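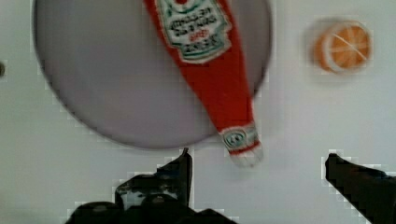
A restaurant review has to tell a reader who has never been to the place whether to spend an evening and some money there. Everything in this handout follows from that. Last session we looked at listings and short notices; this session covers the full-length review, from the booking to the finished copy. Start with what can be checked. If the plate is round and pale grey, you may write that it is round and pale grey, and any reader who goes next month can confirm it. If you write that the plate is "sad", the reader learns something about you and very little about the restaurant. Most first drafts in this group have far too much of the second kind and hardly any of the first.

1. Before the visit

Book in a name that isn't your byline. Read the menu online but don't read other reviews until your own is filed. Elis Hughes read three before he went to Iltia last term and his draft used the word "buzzy" in the same place that two of them had.

Check the opening hours by telephone. Websites are often out of date, and a review that sends people to a locked door will be remembered for that. Ask about step-free access and whether the kitchen can deal with allergies. The answers go in the fact box whatever you think of the food.

Set a budget and keep to it. For coursework you have 90 pounds for two people, including service. Keep the receipt. If you go over, you pay the difference yourself.

2. At the table

Make notes on your phone or in a small book, but not during a mouthful and not while someone is speaking to you. Write down the following before you leave:

the exact name of each dish as the menu gives it
the price of each dish
what came on the plate that the menu didn't mention
how long you waited for each course, by the clock
the noise level, and whether you could hear your companion
anything the staff said that you might want to quote

Your companion should order different dishes from you. Taste everything. If a dish is bad, eat enough of it to be able to say what is wrong with it. "I didn't finish the lamb" is a fact about your evening. "The lamb was grey through and tasted mainly of salt" is a fact about the lamb.

Don't complain in order to see what happens. If something is wrong that you would mention as an ordinary customer, mention it, and report what was done.

3. Structure

The usual order is opening, setting, food, service, verdict, fact box. You don't have to follow it, but you should know when you are leaving it and why.

The opening should get to the restaurant within two sentences. Poonam Awasthi's piece on Brolta began with four paragraphs about her journey there, including a bus that didn't come. It was well written and all of it was cut. (The Awasthi on your reading list is the restaurant and has nothing to do with Poonam.)

Setting gets one paragraph. Readers want to know if the room is large or small, loud or quiet, smart or casual. They don't need the wallpaper unless it is very odd.

Food gets at least half the total. Don't describe every dish in the same detail. Choose two that you can write about properly and deal with the others in a sentence each. If you had a starter that was neither good nor bad, leave it for the fact box or drop it.

Service is harder to be fair about. One slow waiter on one night may be a new starter or a person doing two jobs. Report what happened and be careful about what you conclude from it.

4. Words to avoid

Delicious, tasty, yummy, amazing, to die for, cooked to perfection, nestled, washed down with, a riot of flavours, hidden gem, melt in the mouth. These have been used so often that readers pass over them. Each time you reach for one, ask what the food did. Was it crisp, sour, oily, too hot, under-seasoned, chewy at the edges?

Compare these two, both from last year's group, both on the dal at Fira.

Draft: The dal was absolutely delicious and cooked to perfection, a real taste of home.

Revised: The dal was thick enough to hold the spoon up, smoky, with raw green chilli on top that I should have moved to one side.

Raluca Pascu wrote both. The second took her ten minutes longer.

5. Fairness and the law

An honest opinion is generally safe if it is clearly an opinion and rests on facts that are true. A false statement of fact is a different matter. Never write that a kitchen is dirty, that meat was off, or that a meal made you ill unless you can show it. If in doubt, ask me before you file – not after.

Declare anything free. If the owner recognises you and sends out a pudding, say so in the copy. If you know anyone who works there, choose another restaurant.

6. Coursework

One review of 3000 characters including spaces, plus a fact box of no more than 240. Hand in your notes with it. Work in pairs for the visit, but write separately; Naveen Shukla and Brijesh Rawat still need to tell me who they are paired with. Drafts are due by noon on the last teaching day in January, and we will read 4 of them aloud in the session after that.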